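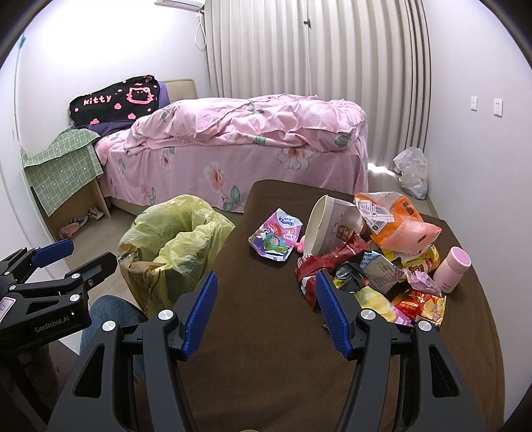
## What gets eaten between lessons

Carleen Pryor has kept the shop on the corner opposite Drurkau sixth form for long enough to have served some of the parents. She opens at half past six in the morning and the first rush comes at ten to eight.

"They don't come in for breakfast as such," she says. "They come in for crisps and a drink and they call it breakfast."

I had asked to talk to her about snacking, and how it has changed from her side of the counter. She made tea in the back while Nayara Barros, who works the morning shift, minded the till and joined in when it was quiet.

The shop stocks 218 lines of what Pryor's order sheet calls "bagged and boxed". When she took over there was one shelf of it, next to the newspapers. The newspapers have gone and the snacks have taken their space, along with the space that used to hold tinned fruit, birthday cards and firelighters.

"I didn't plan it," she says. "You fill the gap with what sells. Cards stopped selling and I put rice crackers there, and the rice crackers went in a week."

The bags themselves have changed as well. Small packets are harder to get from her wholesaler, Nonberg, and the sharing size is often the better price. Few of her customers share. Barros, who left the college in the summer, says she used to buy a big bag at lunch and still be eating it on the bus home.

"You don't notice you've finished it," she says. "With a sandwich you know you've had a sandwich."

Pryor is wary of being told off for what she sells. A man from the residents' group came in last January and asked if she would move the sweets away from the door. She tried it for a month. People asked where the sweets were, and she moved them back.

She did have more luck with fruit. Bananas by the till, priced singly, sell out most days. Apples don't, and she has given up on grapes altogether after too many went soft in the box. She also started doing soup in the colder months, from a recipe of her sister-in-law's with lentils and a lot of cumin. It is two pounds a cup and the teachers buy most of it.

"The kids will have it if it's raining," Barros says. "If it's dry they want something they can walk with."

I asked about litter, which comes up whenever the shop is mentioned locally. Pryor put in a second bin outside at her own expense. It fills by one o'clock. She would like the council to empty it twice a day and has written to say so, and has had a letter back thanking her for her views.

Her own eating is another matter. She has a boiled egg at five, before she drives in, and nothing more until she shuts for an hour in the afternoon. She says she went off crisps years ago from the smell of the cardboard boxes they come in. Barros still likes the prawn ones.

Before I left, a boy came in and stood in front of the shelves for several minutes, phone in one hand. He picked up a bag of corn puffs, put it back, and bought a banana and a packet of noodles.

"He'll be back at three for the corn puffs," Pryor said.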